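Stirngate releases new version of grasp planner

7/29/18

Stirngate has released version 8 of Frade, its grasp planning software for multi-fingered robotic hands. The update changes how the planner picks finger positions on cups, mugs and other hollow objects, and it is now the default in the company's Gratusen lab.

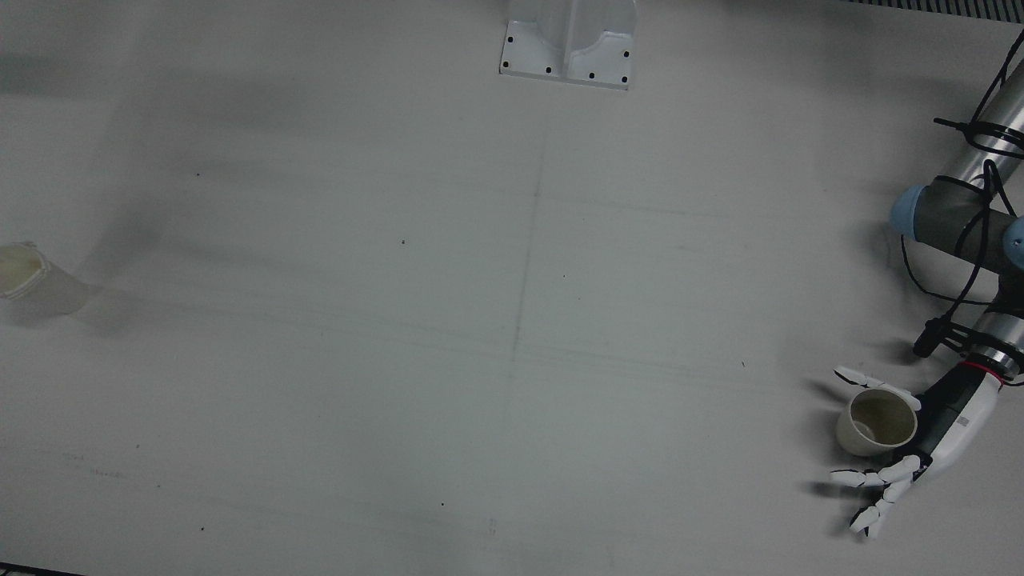
A robotic hand holding a small cup at Stirngate's lab in Gratusen.

Earlier versions planned the whole grasp before the arm moved. Frade 8 keeps adjusting the finger targets during the approach, using fresh pose estimates from the cameras. The test suite now has 204 grasp cases, up from 179 in the January release. Log files have a new format, and old ones must be converted before they can be replayed.
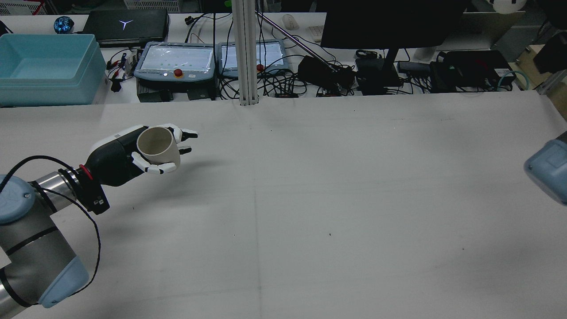

Users at Junine, which tested the beta, said the replay tool was the part they had wanted most, though they asked for better error messages when a plan is rejected — at present the software returns only code 601.

Stirngate said clearer messages are planned for the next update. Existing license holders can download Frade 8 at no charge.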